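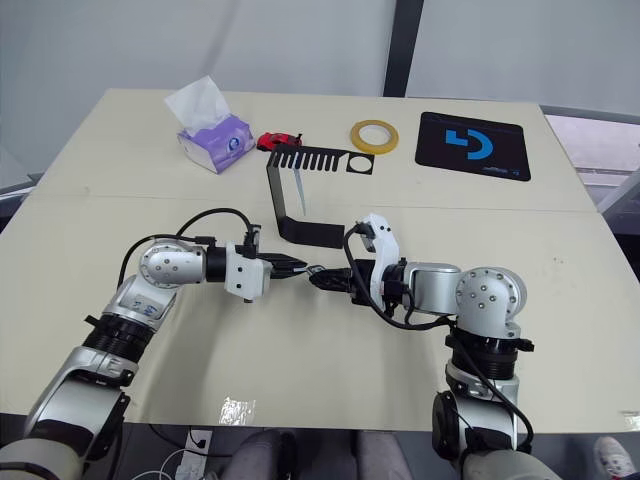
Two arms cost more than twice one arm, according to Fitriani Wattimena, who kept saying it all through the Groseck visit. She meant cables, mounts, spare fingers, training.

Quick notes before I forget. Quote is per pair, table not incuded. Lead time 4 weeks, Tariq thinks longer. Service plan extra - ask Prinditz for theirs too. Spare gripper fingers, order 2 sets up front. We have 400 left for small stuff from May. Wont go far.

Still need: floor space, power, who gets trained. Bogdan to call back re demo loan.

Last updated 2 July 2018
Print | E-mail this page
Contact | Back to top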